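**Ternex whole-home power saver, $800 installed. Talk me into it or out of it**

**eirlys_lewis** wrote on March 29, 2025:

A guy from Watkins came by the house this week selling the Ternex box. It gets wired in next to the breaker panel and is supposed to "clean up" the power so the meter runs slower. He says 12 percent off the electric bill, every month, for as long as you own the house. Price is $800 with installation.

I'm skeptical by nature and I told him so. He did a demo on the kitchen table with a little motor and a clamp meter, and when he flipped the Ternex on, the amps went way down. I saw the number drop. I still don't believe it but I can't explain it either, and my husband thinks I'm being stubborn.

We're in an older place in Pedham. Electric range, heat pump, regular water heater, the usual kitchen stuff. No pool, no shop.

Does anybody here have one? I don't want to hear from people who sell them.

---

**pringle_k** wrote:

Don't buy it. The motor demo is the oldest trick in this business. They pick a small motor that's barely loaded, it has a lousy power factor, they hook up a capacitor and the current drops. The current drop is real. The savings aren't, for a house.

Ask him to redo it with a plain watt meter in place of the clamp meter and see how fast he packs up his case.

---

**Cusmont_Gape** wrote:

Going to disagree with Keir here, at least partly. We've had a Ternex since last April. Our bill is down. I'm not saying it's 12 percent every single month but it is down compared to the year before, and I have the statements in a drawer if anybody cares. It's fine to be cynical but some of us have used the thing.

Also the installer was polite and cleaned up after himself, which is more than I can say for the last electrician.

– Angharad

---

**pringle_k** wrote:

Down in dollars or down in kilowatt-hours? What did you set the thermostat at in each of those years? Did anybody move out? Did you replace anything?

---

**Cusmont_Gape** wrote:

Down in dollars. Our son did leave for school in the fall. But he was hardly ever home anyway.

---

**pringle_k** wrote:

Teenager showers, Angharad.

---

**wiremu_r** wrote:

I did commercial electrical work for a long time and I'm retired now, so nobody pays me to have an opinion on this. I'll put down what I'd tell a neighbor.

Power factor correction is a real thing. Factories with a lot of big motors do it because some utilities charge them extra for a bad power factor. That's where all the nice-sounding language in the brochure comes from. They took something that's true in a machine shop and walked it over to your hallway.

Most of what costs you money in a house is heat. Range, oven, water heater, dryer, the backup strips on a heat pump. A heating element turns the power it draws into heat and a capacitor on the wall can't do a thing about that.
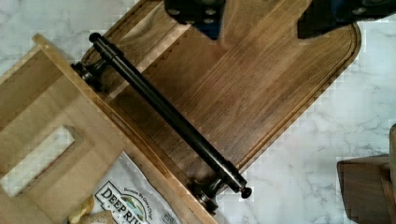 What does a home electric meter charge you for? It charges for real energy, measured in kilowatt-hours, and on an ordinary residential rate the reactive part the Ternex box works on isn't billed at all.

So when the salesman shows you amps, he's showing you something your utility isn't charging you for. Get your rate sheet and read it. If there's no line on there for power factor or kVA, you have nothing for that box to fix. I'd be surprised if a house in Pedham has one, but read the sheet and don't go by me.

One small thing in fairness. Less current in the wires between the box and the utility does mean a little less loss in those wires. On your side of the meter, with the box sitting at the panel, that's a few feet of cable. You would never find it on a bill.

---

**eirlys_lewis** wrote:

Okay, that's the first explanation I've gotten that I could repeat to somebody. Thank you.

He did mention it also protects the appliances, "from dirty power." He went through the kitchen pointing at things. According to him the toaster would last longer.

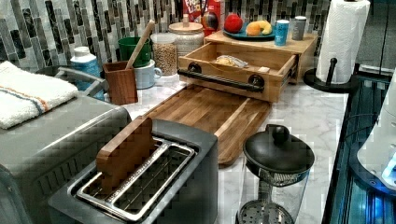
*Toaster in front, the usual crowd behind it*

I asked him how much longer and he said it depends on the home. Then he said the price was only good until Monday.

---

**wiremu_r** wrote:

A toaster is wire that gets hot and a timer. I wouldn't spend money on its behalf.

Surge protection is a different matter. Some of these boxes have a surge part inside, some don't, and the brochure tends to blur the two. If you want surge protection, have an electrician put in a listed whole-house protector. It's an ordinary part from the supply house and you'll get a model number and a data sheet. Ask Watkins for the data sheet on the Ternex and see what comes back.

"Only good until Monday" would be enough for me, never mind the physics.

---

**HalaN** wrote:

I'll take the other side for a minute, on one point only. Everybody on this board says "ask for the data sheet" like a regular person can read one. I got one from a different company and it was all letters and symbols. I ended up more confused and the salesman knew it. So what exactly is Eirlys supposed to look for?

And I don't love the tone with Angharad. She said her bill went down and she got a joke about showers.

– Hala

---

**pringle_k** wrote:

Fair. Sorry, Angharad.

For the data sheet: look for a listing mark from a recognized safety lab, and look for the words "surge protective device" with a type number after them. If those words aren't there, you aren't buying surge protection, whatever the man said at the door.

---

**Cusmont_Gape** wrote:

Apology accepted. I dug out the statements. In kilowatt-hours it's down in the winter and up a little in July and August. The rate changed too, which I had forgotten. So I don't know. I'm not ready to say I got taken – I still think the lights flicker less.

---

**HalaN** wrote:

Could you switch it off for a while? Does it have its own breaker?

---

**Cusmont_Gape** wrote:

It does have its own breaker. I guess I could. I'd have to write down the meter.

---

**wiremu_r** wrote:

Please do, if you're up for it. Mild weather is best so the heat pump doesn't drown everything out. Two weeks on, two weeks off, then do it over again, same habits as near as you can manage. It won't be perfect. People find a result in whatever direction they were hoping for if they only do it once, and I include myself.

---

**eirlys_lewis** wrote:

Update. I called Watkins and asked for three things: the data sheet, the words "12 percent" in writing, and what happens if I don't see it. The woman on the phone was pleasant. She said the 12 percent is "typical of customer experience" and can't be guaranteed because every family uses power differently. So it's certain when he's sitting in my chair and it depends on my family when I want it on paper. She offered to email a brochure. I already have the brochure.

I did read the rate sheet like Wiremu said. It took some finding on the utility's website. There's a fixed charge, an energy charge per kWh, and a couple of riders I don't understand, but those are per kWh too. Power factor shows up only in the section for large general service.
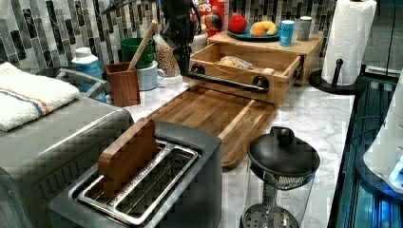 My husband read it too and he's come around most of the way. His argument now is that the heat pump has a motor in it, so there must be something to save there. I told him what you all said about kilowatt-hours and he wants to hear it from somebody who isn't me.

---

**wiremu_r** wrote:

Tell him this. The compressor motor does a certain amount of work and has a certain amount of waste, and the meter records both of those as energy. The capacitor doesn't change the work and it doesn't make the motor any less wasteful. It only trades current back and forth with it. The meter was already ignoring that part.

If he wants to spend money on the heat pump, change the filter, get the outdoor coil cleaned and have somebody check how often the backup strips come on. A thermostat set up wrong can run those strips when it has no business to, and that does show up on a bill.

---

**HalaN** wrote:

Our strips were doing that all last winter! Installer had the wrong setting in the thermostat. I found out from the bill and then had to argue with him about it for a month.

---

**pringle_k** wrote:

Add the water heater to the list. Check what temperature it's set to before you buy anything from anybody.

---

**eirlys_lewis** wrote:

Water heater was set higher than I'd ever have picked. Turned it down last night and so far no complaints from the shower.

I left a message with Watkins saying no thanks. He called back within the hour and the Monday price is apparently still available after Monday.

Angharad, I'd like to see your numbers if you do the on and off test, whichever way they come out.

---

**Cusmont_Gape** wrote:

Breaker's off as of this morning. Meter reading is on a sticky note on the fridge. I'll post when I have the first two weeks.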